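Home Tickets Knowledge Base Facilities Contact

Flirkstead Facilities Desk
Ticket: Stains and tacky patches on gray tabletop, food prep table
Status: Resolved
Category: Furniture and surfaces
Priority: Low

Original report

The table with the gray top and the light wood edge has developed dull patches that feel tacky when you put a hand flat on them. There is also a pinkish ring toward the middle that does not come off with a damp cloth. Fruit gets put down directly on this surface most days, so I would like to know two things: what the patches are, and whether the top is safe to keep using in the meantime. The wooden edge seems fine apart from one dark spot at the front corner.

What I have tried so far:
- Damp cloth, plain water. No change.
- Damp cloth with dish soap. Patches feel better for an hour, then tacky again.
- Dry paper towel. Leaves lint stuck in the patches.

Reply 1, Facilities

Thanks for the report. Please stop putting cut fruit straight on the top until we have looked at it. Whole fruit with the skin on is fine. Anything in a packet is fine.

Can you tell us which cleaner is being used at the end of the day, and how it is mixed? Please check the label on the bottle under the sink, as there are two kinds in the building.

Reply 2, Reporter

The bottle is Pleltumetti surface concentrate. The sheet taped inside the cupboard door says 40 ml to a bucket. The bucket is the big one, but it never gets filled more than halfway. So the mix has been twice as strong as the sheet intends, and I don't think it gets rinsed off afterward.

The pink ring is from a pomegranate that was opened there. I can't say which day. The dark spot on the wood was there before.

Reply 3, Facilities

That would explain the patches. Concentrate that is mixed too strong and left to dry leaves a film, and the film picks up sugar and dust. Soap softens it but does not lift it all. Please try the following, in this order:

1. Clear the table completely, including the white bins.
2. Wipe with warm water and a clean cloth. Wring the cloth out often and change the water when it goes cloudy.
3. Mix white vinegar and water in equal parts. Wipe one patch and leave it for 15 minutes. Keep it off the wood edge.
4. Rinse with plain water twice.
5. Dry with a towel and check by hand. If it drags, repeat step 3 on that patch.

Leave the pink ring until the film is gone. You may find the stain is in the film and not in the top.

Reply 4, Reporter

Did the above on Tuesday. The back half came clean on the first pass. The front needed a second pass. The ring faded a lot with the film but a faint outline was left. I used baking soda and water as a paste on it, left it under a wet cloth over lunch, and rinsed. It is gone as far as I can tell with the lights on.

One patch near the back came back tacky the next morning. I traced that one to the bin. The bottom of the bin had its own layer of dried cleaner and was passing it on to the table. I washed the bin in the sink, outside as well as inside, and the patch has not come back since.

Reply 5, Facilities

Good catch on the bin. We have added it to the instructions. Please send a picture of the table back in use so we can compare it with the old one on file.

Reply 6, Reporter

Attached. Grapes and a pomegranate are sitting on the bare top, both whole. The foil packet is in the bin.
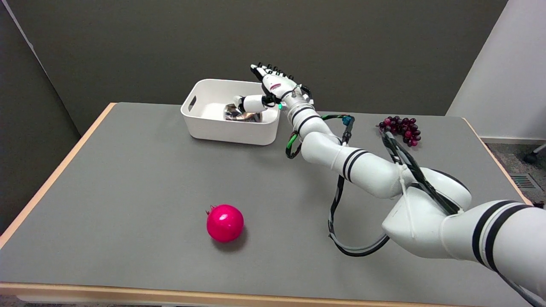 Gray top after cleaning, with pomegranate at the front, grapes toward the back right, and the white bin at back left.

I have also made up a new sheet for the cupboard door. It says 40 ml to a full bucket, 20 to a half, and rinse with plain water. The old one has been thrown away.

Still open from my side: the dark spot on the wood edge. It is smooth and does not feel sticky. Is it worth sanding?

Reply 7, Facilities

Top looks good, thank you. On the wood, please don't sand it. If the spot is smooth and not growing, leave it alone. Sanding takes the finish off and then the edge soaks up every spill. If it starts to feel rough or swells, open a new ticket under Furniture and we will book a refinish.

We checked the other tables on the Dunimon side and found the same film on one of them, so the new sheet is going up there too.

Resolution

Cause: cleaning concentrate mixed at double strength and not rinsed. Secondary cause: residue on the underside of a storage bin.
Fix: vinegar and water, two rinses, baking soda paste on the fruit stain, bin washed.
Follow-up: cut fruit goes on a board from now on. Bins to be washed on the outside weekly.
Ticket closed by Facilities. Reply within the week to reopen.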